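### 4. Setting up the tidy-up routine (bedroom cell)

I've set up two of these Garkolia two-arm units now, and this is the part where I always lose an afternoon, so go slowly!

1. Switch on at the wall and let both arms finish homing before you walk onto the carpet.
2. Load the Holmgren profile and set the grip force to 12 for wrappers and soft packets. Bottles want more, but leave them until the end.
3. Run the cables along the outside of each arm and clip them with some slack. Move each wrist through its full turn by hand and watch the loop (mine snagged twice in August).
4. Teach the bin position. Bring the left gripper to the rim with its fingers open, save the point, then jog the right one down to a wrapper and close it.
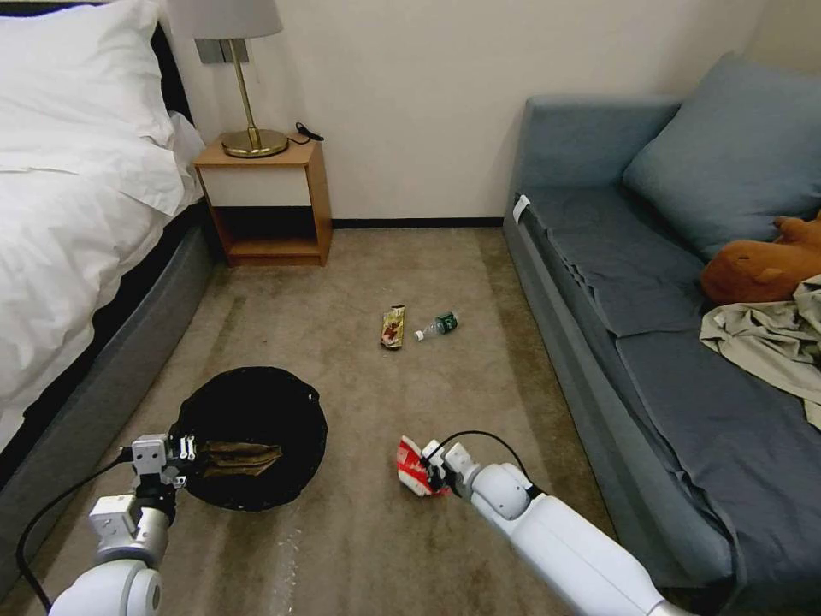 Kjell Bakke would save the rim point a bit higher than I do, as he reckons a soft bin sags after a week of use and the fingers end up catching the edge. Fair enough - add a little height if yours has gone floppy.

**Caution:** keep your hands out from between the grippers while you're jogging. The stop button is on the pendant, so hold the pendant, don't leave it on the bed like I do.

5. Now teach the two-handed part. The left gripper hangs on to something black and round while the right one carries a bit of packaging. Hold it just clear of the carpet - if it drags, you'll get fault 209.
6. Save, then run at slow speed with a few bits of litter still on the floor.
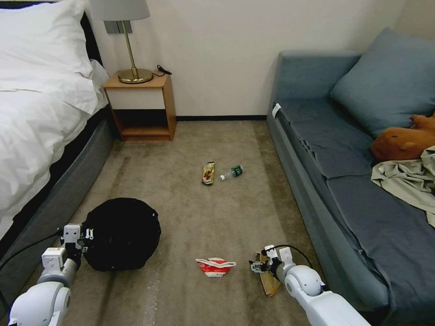
Does fault 209 clear by itself, asked Siv Eide, or do you have to home everything again? You have to home again, I'm afraid, and only the left arm. Hold reset until the light goes steady, then start from step 5. Your saved rim point stays put.

**Note:** wipe the finger pads with a dry cloth before you close up for the day. Crumbs get everywhere.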